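Play Kitchen Loan Sets: Frequently Asked Questions
Talbridge Toy and Equipment Library

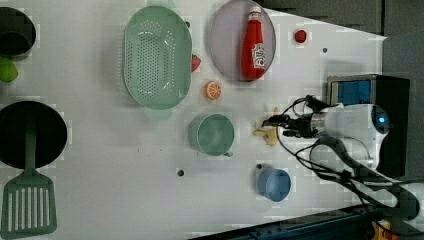
Items laid out on a table, including play food, two cups, a colander and a frying pan.

The following answers are intended for nurseries, childminders, playgroups and families who wish to borrow a play kitchen set. Borrowers are asked to read them before making a booking. The answers were last reviewed on 19th February.

About the sets

What is a play kitchen set?
A play kitchen set is a collection of toy food and small kitchen items lent together in one lidded crate. Sets are meant for pretend cooking, sorting, setting the table and similar activities. They are not meant for preparing or serving real food.

What does a set contain?
Contents differ from one crate to another. Most sets include play fruit, cups and plates, and something to cook in, such as a pot or a frying pan. Many also include a colander and a spatula. The full list for each crate is printed on a card inside the lid, and the card takes precedence over any picture on this page or in our catalogue.

May I ask for particular items?
You may make a request when booking, and staff will try to meet it. Requests for extra play fruit can usually be met. We cannot split one crate between two borrowers.

Are the items toys or real kitchenware?
Both. The food is toy food, while some crates include full-sized colanders, pans or utensils, as many settings have told us that children like to handle the things they see used at home. Please look through the crate before it is put out and remove anything you consider too large or too heavy for your group.

What is the difference between the Rileo and Pendovis sets?
Rileo is our name for the general set, which suits most groups. Pendovis is the larger set, intended for settings with a separate home corner, and comes in two crates. Both crates must be borrowed and returned together.

Borrowing

Who may borrow a set?
Any setting or household with a current library membership. Childminders may join as a setting or as a household, but should not hold both memberships at once.

How long may a set be kept?
The standard loan is 15 days, counting the day of collection. A loan may be renewed once, provided that no other member has reserved the set. Renewals may be requested by telephone or at the desk.

Can sets be borrowed over the summer?
Yes. Loans that begin in the second half of July may be kept until the library reopens for the autumn term. These places are limited and are offered to settings first.

Is there a charge?
Household members pay a small hire fee, shown on the current price list at the desk. Settings pay through their annual subscription and are not charged for each loan.

Do you deliver?
We do not. Crates must be collected from and returned to the Brabec Room, which is on the ground floor and has step-free access from the car park. A trolley is available on request.

Safety and supervision

Are the sets suitable for children under three?
Not as supplied. Some pieces of play food, such as single fruit slices or small berries, may present a choking risk. If younger children will be present, please ask for the under-threes version, from which the smaller pieces have been removed. An adult must still remain with the children throughout.

May real food be used with the set?
No. Please do not put real food or drink in the cups, pots or bowls, including water intended for drinking. Members who plan food tasting or simple cooking should use their own crockery.

May we use the items in a water tray or sand tray?
Cups, colanders and slotted spatulas may be used for water play. They should be rinsed and dried before they go back into the crate. We ask members not to use any items in sand, which scratches the surfaces and is difficult to remove from small holes.

What about empty food packaging?
Settings often like to add their own packets and bottles to the play shop or kitchen. This is a matter for the setting. Please make sure that any such containers are clean and empty, and take them out before returning the crate.

Cleaning

Are the sets cleaned between loans?
Every set is washed and checked by library staff before it goes out again. This takes place in addition to the cleaning that we ask borrowers to carry out.

How should we clean the items?
Wash plastic items by hand in warm water with ordinary washing-up liquid, rinse them well and leave them to dry fully in the air. A soft brush is useful for colanders. Pans and pots should be wiped with a damp cloth and dried at once. Do not use bleach or scouring pads, and do not place anything from the crate in a dishwasher.

What should we do after an illness in the setting?
Please stop using the set and tell the library before bringing it back. Staff will advise on cleaning – no late charge will be made while the set is being kept aside for this reason.

Returns, loss and damage

How should the crate be packed?
Place pots, pans and the colander at the bottom, with cups and plates next and the play food on top in its drawstring bag. Spatulas should lie along the side. The lid should close without being pressed down. If it does not, something is probably the wrong way round.

Do we need to check the contents?
Yes, on collection and again before return, using the card inside the lid. Please report anything missing on the day of collection so that it is not recorded against your membership.

What happens if a piece is lost or broken?
Tell us when you return the set. Single pieces of play food are normally replaced without charge. Larger items are charged at the replacement cost given on the price list. Please do not buy a substitute yourself, even a close match, unless staff have agreed to it in advance.

An item turned up after we returned the crate. What should we do?
Hand it in at the desk with the crate number. The number is on the loan slip and on the short end of the crate.

Further enquiries

Whom should I contact?
Questions about bookings should be put to the desk during opening hours, or by telephone on extension 242. Questions about safety, or about adapting a set for children with additional needs, should be addressed to Afroza Gazi, Loans Officer.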